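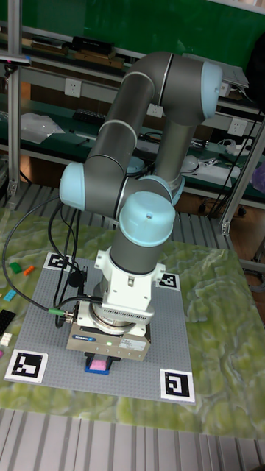
The pink brick, just above the plate.

Pink was going to be the bakery. Ksawery Cieślak had been quite sure of it all the way up the hill on the bus, and he was still sure of it when he came in out of the rain, threw his coat over the back of a chair and said, to everybody at once, "Where's my bakery?"

"Your bakery isn't built yet," said Nour Khasawneh. "You're late, and we're still arguing about the river."

Oh, how they loved to argue about the river! Widthorpe had never had one, not in any of the winters they had been laying it out, and every winter somebody wanted to put one in. Last year it had been Eyvindur Hauksdóttir, who came from a place with far too much water and couldn't believe in a town without any. This year it was Nour herself. She wanted it to run diagonally, from one black-and-white corner square to the opposite one, with the good houses on one side and the noisy ones on the other.

"A river needs bridges," said Setsuko Iwasaki, who kept the book.

"Then we'll have bridges!"

"We'd use up every brick on bridges, Nour, and then who would live there?"

This was the trouble with Widthorpe, and also the whole joy of it. The rules had been made long ago by Ksawery's grandfather, Eugeniusz, and they fitted on the inside cover of Setsuko's book. One grey plate. A handful of bricks, no two the same colour. One brick at a time, and before it went down you had to say what it was, and once it was down it was true. You could say whatever you liked about the empty studs in between, and people did, at tremendous length, but only the bricks could hold the town in place.

The population stood at 1,159. It had been 1,158 until the Tuesday before, when Eyvindur remembered the lighthouse keeper.

"There's no sea either," Ksawery had pointed out.

"That is why he has so much time," said Eyvindur.

So there they were, five of them counting old Eugeniusz in the armchair, with a pot of tea going round and the rain coming down sideways, and the plate lying ready with every one of its little studs waiting to be somewhere. Ksawery thought it was the best sight in the world. He was twenty-six and drove a van for an umbrella hire firm called Brollurent, so he'd had a very busy week and was wet to the elbows most of it, and for days he had thought about nothing but this plate.

"Blue first," said Eugeniusz, without opening his eyes.

It was always blue first. Blue was the one brick they never argued over, because blue was Eugeniusz's, and it went near the front and a bit to the left, and it lay flat. It had been a school one year. It had been a swimming bath, and a railway station with no railway, and for one marvellous fortnight it had been a hotel where nobody was allowed to check out before lunch.

"And what is it this time, Dziadek?" asked Ksawery.

The old man thought about it. Setsuko held her pencil over the page.

"It's Domański's," he said. 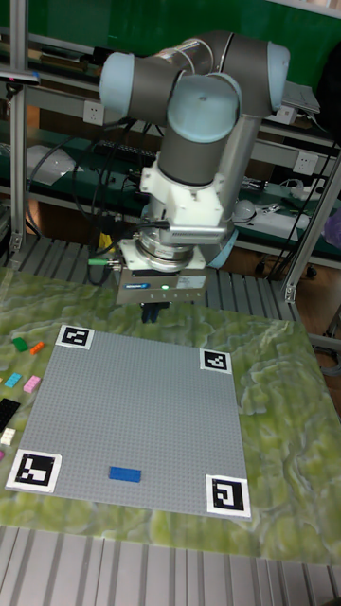
Blue on the plate, and the rest of Widthorpe out on the green.

Now, they had all heard of Domański's. You couldn't spend an evening with Eugeniusz without hearing of it. It was the shop on the corner of the street where he grew up, and it sold string and herring and lamp wicks and exercise books, and most of all it sold curkier, which Ksawery had never once seen on a shelf or in a recipe or anywhere else in his life. It was a sort of sweet. Or it was a sort of bun. It came in a twist of paper, and you either ate it with your gloves on or you spoilt your hands.

But in all those winters he had never let anybody put the shop in Widthorpe. Nour had asked for it outright, the first year she came, and he had said no, Widthorpe was for things that weren't anywhere.

Setsuko wrote it down. She had lovely quick handwriting, and she didn't look up until she'd finished the line. "Domański's," she read back. "Corner shop. Is there a corner?"

"There will be," said Eugeniusz. "Put a street by it."

"Which way does it go?"

"Up," he said. "It was steep. You had to lean."

And off he went! Ksawery had never heard him like it. The street went up from the shop towards the far end of the plate, he said, and it bent by the cobbler's, and there was a pump you mustn't drink from and a dog you mustn't look at. A hundred and eleven steps from the shop door to his mother's door, and he knew because he had counted them with a bag of flour in his arms, and then had to count them again on the way back down when it was the wrong flour. Nour forgot all about her river. Eyvindur poured tea into a cup that was already full.

"What was your mother's house like?" asked Nour.

"Small. You could smell the soap from outside."

"But what colour?"

He opened his eyes at that and leaned forward in the armchair, which took him a moment, and had a good long look at what there was to choose from.
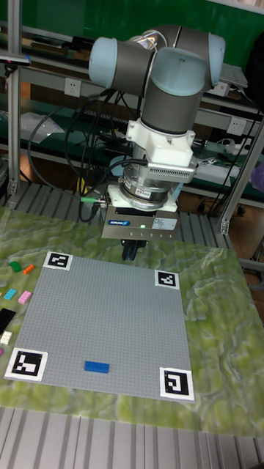
Choosing a colour for a house is a serious business, and they gave it the time it deserved. Nour spoke up for the green and the orange, which were lying together near the far left corner square and which she had always thought of as a married couple, so that if you wanted one you really ought to invite both. Setsuko liked the pale cyan one for anything with soap in it. Eyvindur was for white, on the grounds that white was what you'd paint a house if you had only one tin of paint and your neighbours were looking. There was the long black brick as well, but everybody agreed that was the tannery, and nobody's mother should live in a tannery.

"It was pink," said Eugeniusz.

Ksawery put his cup down.

"It was limewash," the old man went on, quite happily, "and my father mixed the colour himself with something from Domański's, and he was going for brick red. The whole street came out to look. My mother said if he touched it again she would leave him. So it stayed pink, and every person who ever came to find us was told, go up from the shop and keep going until you see it."

Well, that was that. Ksawery looked at the pink brick, and he thought about his bakery. He'd had it all worked out! There was going to be a queue, and a cat on the flour sacks, and a baker called Mrs Plumley who sang the prices. He had worked out the prices. He'd sung some of them in the van.

"I've got a bakery," he said, a bit slowly, "but it could be somewhere else, I suppose. It could be in the cyan."

"Are you sure?" said Setsuko, who had known since the bus stop, more or less, what he wanted the pink for.

"The cyan's fine. It'll be a blue-green bakery. Mrs Plumley won't mind, she's hardly in the front of the shop." He was cheering up as he said it, because now that he thought about it a cyan bakery was a splendid thing, and you'd see it through any amount of fog. "Only you have to tell us where it goes, Dziadek. The pink. How far up?"

"All the way," said Eugeniusz.

"To the back?"

"To the very corner. I told you, you had to lean."

So pink it was, and to the corner it went, and while it was on its way they all stopped talking, even Eyvindur, who was halfway through explaining what the lighthouse keeper did on Sundays. You could hear the rain on the window. Somebody's spoon went round and then stopped.

"It's my mother's house," said Eugeniusz, in plenty of time, because you have to say it before it goes down. "There's a step, and the step is cracked. There is a light on."

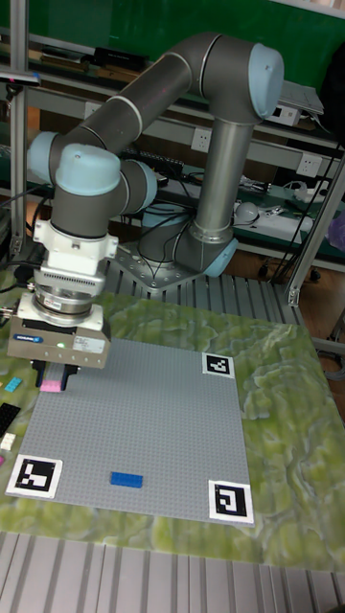 The house in the far corner, and Domański's down at the front.

Setsuko wrote the whole of it in the book. Then she turned back a page and wrote the date, which she'd forgotten in the excitement, Tue 3 February, and under it she put the new population. It took some working out. There was Eugeniusz's mother, and his father with the paint, and his sister, and Domański, and Domański's wife, who did the actual weighing, and Eugeniusz himself at the age of eight.

"Do I count if I'm in the armchair?" he asked.

"You count twice," said Nour.

They went on for another 2 hours, and it was glorious. Nour got her river after all, in the end, a thin one with no bridges, which went underground whenever it met a street. Eyvindur wanted to know whether curkier would keep on a long voyage, and was told it would keep until you looked at it. Ksawery sang the prices. The black brick was the tannery until it was pointed out that the wind would blow straight down on the shop, and then it was a long shed where people went to be polite to each other, and after that Setsuko refused to write any more until she'd had a biscuit.

It had nearly stopped raining when Ksawery helped his grandfather into his coat. They said goodnight to everyone, and then to everyone again, and stood for a bit by the plate.

"Is it right?" asked Ksawery. "The distance?"

Eugeniusz put out a finger and went up over the studs from the blue to the pink, not quite touching, with his lips moving. Near the cobbler's he went round the bend. Ksawery kept as still as he could, so as not to make him lose count.

"Wrong flour," said the old man, and started back down.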